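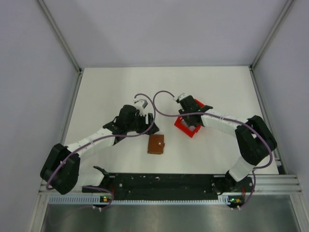 Re-routing the gripper cables on the two-arm cell

Workshop > Cells > Maintenance

The Drekis cell went back into service on Friday, August 23, 2019 with both gripper cables re-run. The old routing was tied tight at the elbow and chafed through after 2042 cycles.

The purple cable now leaves each gripper in a free arc, drops onto the white link and follows it around the black joint to the base. Tie it along the link only – never across a joint. I left 143 mm of slack at the wrist.

Check the boards by the bases before homing. There should be a green light on each. If one stays dark, reseat the white connectors and power up again.

Test parts are the red square frame and the small brown wallet. The frame is the harder grasp, as it tilts when gripped off center. Next cable check is at 500 cycles, then again in November.

Filed under: Robot cells, Cabling

21 shares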